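Bautista Medina to Lead New Samonte Drama Series

Bautista Medina has been cast in the title role of Brivdale, a five-part drama from Samonte, with filming to begin in February. The actor was chosen after 157 auditions.

"I read the first script in one night and called my agent before breakfast," Medina said. "He is a stubborn man, and I liked him at once."

Medina trained on the stage and credits those years with his patience on set — a quality the role will require, with up to 72 days of filming planned. 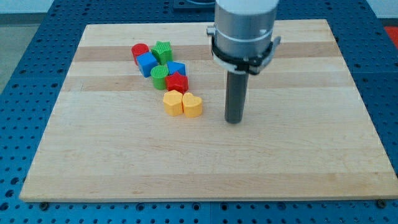

Broadcast Plans

Samonte will announce an air date later this year.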